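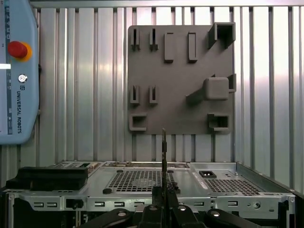 Bakon wrote back before I even had the page dated – the pendant goes back on its hook whenever someone is inside the line, no exceptions, and "within reach" is not a place.

23 April 2026, Bukumside, bench cell

Fair. Though the hook is behind the operator on this side, so going with "on the bench, stop button uncovered, nothing stacked on it" until Raltia moves the hook. Wrote it into the draft that way, Bakon can object in the margin.

Rules for board handling, as of today:
– speed cap 100 mm/s any time the gripper is holding a board and over the chassis. Was 250 in the March sheet, too fast
– grip on the edges only, never accross the chips
– approach and retreat straight, min 33 mm clear of the tallest holder on the plate
– 2 people for any change to the waypoints, one at the stop
– after a stop: no auto resume. Open by hand, look at the board, re-home

Open: do we need a force limit per part or one for the whole cell? Bawa's sheet says per part. I'd rather have one low number everyone remembers. Ask. 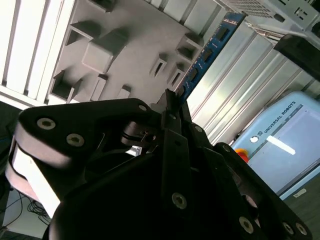

Gripper by the fixture plate, blue board behind, UR unit at right.

Cable rule still missing, section 6 is just a heading. Needs somthing on tie points and slack at full wrist turn. Check pivot screws weekly, paint mark on each one – add to sheet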